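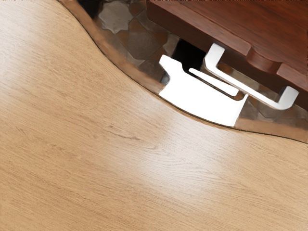
Curved edge of a light wooden tabletop

Where should our book club start with a long fantasy series?

Posted by Keabetswe Zulu, August 19, 2018

Hi everyone! Our little reading group in Wandville has picked science fiction and fantasy for the fall, and I've somehow been put in charge of the first book (I missed one meeting, so I suppose I had it coming). My brother keeps pushing the Cimuvley books, which he has read more times than I can count, but the omnibus is 1,083 pages and half of our members have never touched a fantasy novel. Is there a sensible place to start? Do we have to begin with volume one, or is it all right to read the prequel first? We meet in September, so there's a bit of time — but not a lot, and several of us are slow readers. Thank you so much!

Wahyudi Entili

Oh, I love this series, and I'm a bit jealous of anyone reading it fresh! Please start with volume one, The Salt Ferry. It's only 289 pages in the paperback, and it has a proper ending, so the people who don't take to it can stop there and still have plenty to talk about. I'd save the prequel. It was written years later and gives away who the ferryman is in the second chapter, which would spoil the best surprise in the whole thing. The first 2 chapters of The Salt Ferry are slow going, with a lot of river names, and I'd warn your group about that. We read it at my library and one lady kept a list of the rivers on an index card, and by the end we were all borrowing it. Skip the map if yours has one — it shows a town that isn't there until volume three.

Jeferson Brandão

prequel first is fine, I did it and lived

Natanael Coutinho

I'm with Wahyudi on the order. One more thing to check before you all go shopping: the Flestach edition has the old translation of the songs, and the newer one reads quite differently, so it helps if everybody has the same copy. We had both in the room once and spent most of the evening comparing verses, which was fun for me and I think less fun for everyone else. Happy reading, and do come back and tell us how it went!

Filed under: Books & Reading > Science Fiction and Fantasy > Book Clubs

Contact us | © 2018 Araújo Community Help | Back to top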